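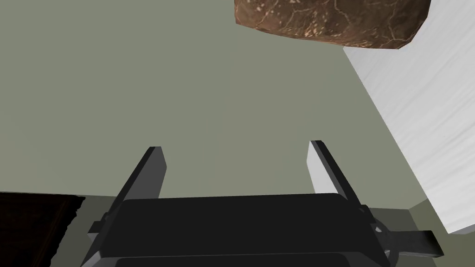 Dariusz Kołodziej
@dkolodziej

1/ I promised a few people that I would write down how I learned to bake rye bread in a country where I could not read the flour packets. It will be a long thread. Make a tea.

2/ I grew up with sourdough rye. My grandmother baked it every second week in a black tin with a dent on one side. I never asked her how. At that age I was only interested in the crust, and in getting to it before my brother.

3/ When I moved to England I bought bread like everybody else. It was soft. After two weeks I noticed I was eating half a loaf at breakfast and was hungry again before eleven.

4/ There was a Polish shop two bus stops away, and the bread was good, but they sold out early and I worked late. So I decided I would make my own. How difficult can it be, it is flour and water and salt.

5/ The first loaf I gave to the garden. Even the birds took their time.

6/ My mistake was with the flour. I bought "strong wholemeal" because it looked dark and had the word strong on it. It was wheat. Strong in English flour means that it has much protein, and I had understood that it has much taste.

7/ So, a small dictionary for other foreigners, which I wish somebody had given me:

Plain flour — for cakes and sauces
Strong flour — for wheat bread
Self-raising — has baking powder already inside, leave it alone
Wholemeal — the whole grain is milled, but you must read which grain
Dark rye / light rye — finally

8/ Polish flour has a number for how much ash is left after burning it. Rye type 2000 is the wholemeal one, rough and grey. English packets have no number like this. Dark rye is the nearest I have found, and I stopped looking for something nearer.

9/ The second mistake was patience. I found a starter recipe which said it would be ready in five days. On the fifth day mine smelled like nail varnish remover and had a layer of brown water on top. I threw it away and was quite sad about it.

10/ I know now that the brown water is only hunger. You pour it off or you stir it in, you give fresh flour, and you wait. I threw away a living thing which wanted its dinner.

11/ The next one took 8 days. My kitchen was cold, I think eighteen degrees at the best hour, and rye likes it warmer. I kept the jar on top of the fridge at the back, where the warm air comes up.

12/ My starter has a name, Denanier. There is no meaning in it. My daughter was four and she was inventing words at that time, and this one stayed on the lid in felt-tip pen. I have replaced the lid since but I copied the name.

13/ What I do now, for one tin. I write it in grams because cups make me nervous.

Evening: 50 g starter, 200 g dark rye, 200 g water, lukewarm. Mix, cover, leave overnight.

14/ Morning: put 50 g of this back into the jar for next time. Do it FIRST. I have forgotten it twice, and one time I was scraping the walls of the mixing bowl with a teaspoon to save what was left.

15/ Then add 300 g dark rye, 250 g warm water, 10 g salt, one spoon of dark honey if you want. Mix with a wooden spoon until there is no dry flour. It looks like cement. It should look like cement.

16/ You do not knead it. I kneaded my first rye for twenty minutes, as they do with wheat on television, and I had dough up to the elbows and on the tap and on the telephone. Rye has another character. It will not become smooth and stretchy, whatever you do to it.

17/ Put it into a greased tin with a wet spoon, and make the top flat with wet fingers. Sprinkle with flour. When the flour has cracks in it like a dry river, the bread is ready for the oven. In my kitchen this takes three hours in summer and almost five in winter.

18/ Oven 240 for fifteen minutes, then 200 for forty-five more. Take it out of the tin and give it another five minutes without the tin, so that the sides are dry.

19/ If you have a kitchen thermometer, the middle should be 98 or a little more. My neighbour Poon, who bakes for the whole stairwell, knocks on the bottom and listens. She can hear when it is done. I have knocked on many loaves and they all say the same thing to me.

20/ And now the worst part. You must wait until the next day to cut it. I mean it. The inside is still setting, and if you cut it warm the knife comes out with glue on it, and you will think you have baked it wrong.

21/ I have had arguments at home about this rule. My wife is English and for her the whole point of home baking is warm bread with butter. So now on some weekends I make small white rolls also, and there is peace.

22/ About the tins. I had a cheap one which rusted in the corners from the sour dough. Then I bought one called Trotamex from a catering supplier that was closing down. Heavy, ugly, straight sides. I line it with paper for the first minutes of my own confidence and it has never stuck.

23/ Somebody will ask about bread machines so I answer now. I had one, it was a present. For wheat it was fine. For rye the little paddle went round and dug a hole, and the dough stayed at the sides and watched. I gave it to a colleague who is happy with it.

24/ Caraway: yes or no? In my family no. In my wife's opinion yes, because the first rye she ate was with caraway and she thinks this is the taste of rye. Please discuss it without me.

25/ Things I add sometimes: sunflower seeds, toasted in a dry pan. Boiled potato, mashed, when there is one left from dinner (then less water). Old bread soaked overnight and squeezed, which sounds terrible and gives the best colour.

26/ Things I tried only once: beer, because it went bitter. Beetroot, because the loaf was beautiful outside and inside it was the colour of a brick.

27/ Keeping. Wrapped in a linen cloth inside a paper bag it is good for 6 days in my house. Day two and three are the best. After this I toast it. In plastic the crust goes soft and I do not like it, but some people do.

28/ Price, because my brother asked. I buy the flour in a big sack with two other families. I did not calculate the electricity. I am afraid if I calculate it my hobby will become an expensive one.

29/ The holidays question. The starter can live in the fridge for two weeks without you. For longer, spread it thin on baking paper, let it dry until it breaks like glass, and keep the pieces in an envelope. I woke mine up from an envelope after we moved flat in May, and it needed three days to forgive me.

30/ An envelope also travels well. I sent one to my cousin, and she was the first in the family to bake our grandmother's kind of bread again in our grandmother's kitchen — with a starter from England. My aunt has not yet decided what she thinks about it.

31/ On the phone I finally asked my aunt how grandmother did it. She said: "Flour, water, salt, and she did not look at the clock." I asked how much flour. She said: "Enough." So this is the original recipe and you can compare it with mine.

32/ If you are in the area, there is a bread swap in the back of the Trellumia café on 06/10/2018, from ten in the morning. You bring one loaf and you go home with another. I will have small jars of Denanier for whoever wants one. Please bring your own spoon for the tasting, last time we had not enough.

33/ I already see replies asking for a gluten-free one. Rye has gluten, so please be careful, this thread is not for you if you are coeliac. Buckwheat bread is another story and I am not good at it yet.

34/ Also for the person who writes that theirs came out flat: a full rye loaf is low. Mine rises by a third, perhaps. If you want height, change 150 g of the rye for strong white flour — yes, the strong one, now it is the right moment for it.

35/ Correction to number 15: the honey is one TEAspoon. My daughter was reading over my shoulder and noticed it. She is nine now and she does the cement mixing.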